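阅读时间：6 分钟

第三章　木质桌面的养护油：上油前的准备与首次涂布

本章适用于 Dinura 硬蜡油（哑光型），用在未上漆或旧漆已彻底去除的实木桌面上。包装背面写着“一遍即成，终身免养护”。这句话请先放到一边。我们按厂家的说法试过一遍，也按下面的步骤试过一遍，后者费时得多，桌面也经用得多。

3.1　先弄清楚桌面是什么

1. 找一处不显眼的地方，滴一滴清水，等五分钟。水渗进去，木头颜色变深，说明表面是敞开的，可以上油。水珠立着不动，说明上面还有漆或旧蜡，先回到第二章。

2. 不要凭颜色判断木种。卖家说是橡木的，未必是橡木；说是“北欧工艺”的，多半只说明价格。浅色木料上油后都会偏黄，差别在黄多少，只有试过才知道。

3. 在自然光下把桌面看一遍，换个方向再看一遍。浅色木纹里的旧磨痕很容易被影子盖住，等油干了才显出来，那时候就晚了。
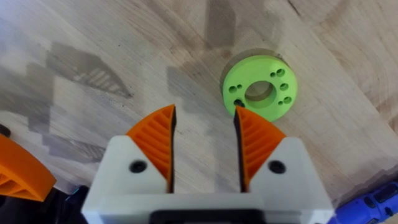
3.2　打磨

4. 先用 120 目，再用 180 目，顺着木纹走。销售资料里推荐一直磨到 400 目，说是“丝绸手感”。手感确实好，但磨得太细，油吃不进去，几周后杯底一放就是一个圈。我们的建议是停在 180 目。

注意：圆盘砂光机在木纹转弯的地方容易留下圈痕。那种地方改用手磨，垫一块软木。

5. 用吸尘器吸净粉尘，再用微潮的布擦一遍。市面上有一种 Toltard 牌的“粘尘布”，价钱是普通棉布的好几倍，我们没看出区别，有两块还在桌面上留了粘印。

6. 静置三十分钟。木纤维会稍稍立起来，用旧砂纸轻轻带一下即可，不必重新打磨。

3.3　第一遍油

7. 把罐子里的油搅匀，别摇。摇出来的气泡会留在表面。

8. 用无绒布蘸少量油，从桌面中间往两头推。厂家标称每罐可涂 30 平方米，这个数字大概是在玻璃上量出来的。干燥的旧桌面很能吃油，请按标称的一半来备料。

9. 等十五分钟，用干布把浮油全部擦掉。看上去“还没吃够”的地方也要擦。留在表面的油只会变黏，不会变得更保护桌子。

警告：浸了油的布团在一起可能自燃。用完后在室外摊平晾干，或者浸在水里，装进带盖的金属桶。整章里如果只肯照做一条，请照做这一条。

10. 放一夜。Bullbridge 的快干添加剂声称能把这一步缩短到两小时，我们试的那块板第二天早晨仍然能按出指印。也许冬天不适合，也许哪个季节都不适合。

3.4　第二遍，以及要不要第三遍

11. 第二遍的用量比第一遍少得多。布应当感觉发涩，一推就滑说明油多了。

12. 擦净之后，斜着看反光。亮斑就是没擦干净的浮油，趁软再擦。 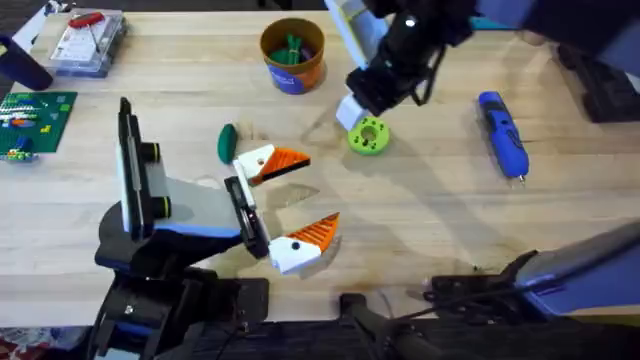 至于第三遍，论坛上争得很厉害，我们不打算参加。餐桌和工作台可以再来一遍，书桌没有必要。据 Cuesta 的门店说，他们给样板桌涂了五遍；我们去看的时候，那张桌子上铺着玻璃，五遍油起了什么作用，谁也看不出来。

13. 两遍之间如果摸到毛刺，用细的百洁垫轻擦，不要再动砂纸。

14. 涂完后一周内不要沾水，不要放热锅，也不要铺桌布。包装上写的是二十四小时。二十四小时之后确实可以摸，但油要硬透还早得很。

3.5　日常养护

15. 用拧干的布擦，不加清洁剂。所谓“木材专用清洁剂”大多含皂，用久了发灰。

16. 哪里发白补哪里，不必整张重来。补的时候先用 180 目轻磨，边缘磨散一点，再按第 8、9 步做。

17. 烫痕和黑色水渍，油盖不住。任何声称能盖住的产品，请先在桌底试。

读者留言

老榫头：第 8 条说得对，我那张桌子一罐只够涂一遍，底面还没算。

Inès Pons：我用了快干添加剂，夏天两小时确实不粘手。不过三天后放了本书，封面粘上去了，所以也说不清算不算干。

木屑过敏：磨到 180 目真的够吗？我总觉得摸着糙。

半桶油：回楼上，上两遍油之后再摸。我原来也不信，一月份磨的，现在懒得再动了。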